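Didard Open Day Recordings: Data Card

Version of 23/09/2023

Summary

This data set contains recordings made during the September open day at the Didard workshop in Wustell. Visitors took turns using hand-held grippers to move household and clothing items on a tabletop. The release holds 1163 recordings, of which 46 are marked as incomplete. An incomplete recording is one that was stopped before the visitor put the gripper down.

The data is intended for research on grasping and for teaching. It was not collected under laboratory conditions and should not be used to compare the skill of individual visitors.

How the open day was organized

Visitors were admitted in groups of 12. Each group received a short safety talk and watched a staff member carry out one task from start to finish. Visitors then went to the tables and chose a task from the printed sheet. Staff remained at the tables to start and stop the recordings and to help with grip and posture. Visitors were free to leave a task at any point.

Tasks were kept short. The sheet asked for simple actions such as picking up a cap by its brim, moving it to one side, or placing a small item next to a larger one. Soft and thin items were included on purpose, as they are poorly covered in the earlier Jasińska release. 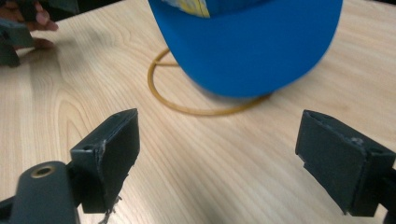
Items were returned to the table between turns, but their positions were not measured. Users who need fixed starting positions should not rely on this set. The order in which tasks were attempted was left to the visitor and is given in the index file.

Contents of the release

recordings/ holds one folder per recording, with the video and the gripper opening over time.
index.csv lists the task, the table, and the completion mark for each recording.
tasks.txt reproduces the wording of the printed sheet.
LICENSE states the terms of use.

Video was cut to a maximum length of 600 seconds. Sound was removed from all files.

Known limits

Lighting varied during the day. Fast movements produce blur in parts of the video. Hands may appear at the edges of the view, including those of a person working nearby. Gripper fingers show wear, and no correction was made for this. Some task labels were entered by hand and may contain spelling errors.

Access

The set is distributed through the Trikia archive. Requests for removal of a recording should quote the folder name and will be handled in the next version.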